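Bolleck to Publish Taltik, a Color-Matching Game for Two to Five Players
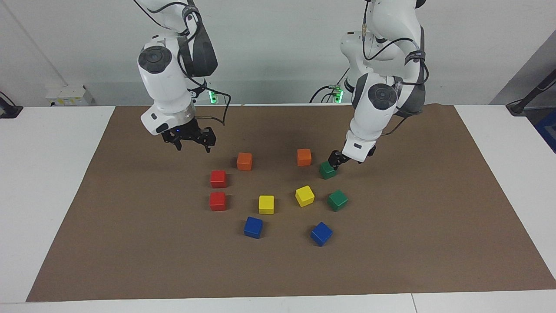 Wooden cubes in the five Taltik colors: orange, red, yellow, green and blue.

June 27, 2022 – Board game publisher Bolleck has signed an agreement to publish Taltik, a family game by first-time designer Vilgot Fjeld. The game goes on sale through hobby stores and the Bolleck web shop later this year. Store pre-orders open today.

Taltik is played with small wooden cubes and a deck of route cards. Each player is a trader moving goods between hill towns, and each color stands for one kind of cargo. On a turn, a player either takes cubes from the market or delivers a matching set to a town. Deliveries score points, but every delivery also changes what the remaining towns will accept, so a set that looked safe one turn may be hard to place the next.

The rules fit on two sides of one sheet and are suitable for players aged 8 and up. There is no reading during play apart from the numbers on the cards, and younger children can join in by leaving out the toll rules.

"I wanted something my family could play after dinner without anyone having to study first," said Fjeld. "The first version had money, weather and a long list of buildings. Most of that went. What stayed was the market, and the argument over who gets the last yellow."

Fjeld worked on the game for nearly five years while teaching high school math. He first showed it to Bolleck at an open pitch evening, where it was called Pack Road and used a hexagonal board. The board was dropped during development. Towns are now laid out from cards at the start of each game, so the map is different every time and the box could be made smaller.

"We asked Vilgot to take out the board and he came back with a better game," said Sølve Holmgren, head of publishing at Bolleck. "The market works the same way it did at the pitch. We have changed the card values several times and the scoring for tied deliveries once. The rules are now final and the files are with the printer."

Card illustrations are by the design studio Sayegh, which also drew the box cover. Each cargo color is paired with a symbol on the cards, and the same symbols appear on the player aids, to help players who have trouble telling red from green. The rule sheet suggests keeping the cubes on a mat or cloth so that they do not slide on a hard table.

The box includes 127 cards, a bag of wooden cubes, five player aids and a rule sheet. A solo mode was tested but is not part of the first printing. Bolleck plans to offer it as a free download once testing is complete.

Distribution to hobby stores will be handled by Serov, which has carried the Bolleck line since the company's first release. Stores with an existing Serov account can add Taltik to their regular order. Stores without an account should contact Serov directly. Orders placed before the end of June will include a demonstration copy and a small counter poster at no charge. Demonstration copies are marked as such on the back of the box and are not for resale.

Review copies will be sent out in the order requests are received. Writers and video reviewers should include a link to recent work and a shipping address. A printable rule sheet and cover art are available from the press page on the Bolleck website.

About Bolleck
Bolleck publishes card and board games for families and small groups. Its games are sold through independent stores and online. The company accepts pitches from new designers twice a year and replies to every submission.

Press contact
Sølve Holmgren, Head of Publishing, Bolleck
Interview requests for Vilgot Fjeld should be sent to the same contact.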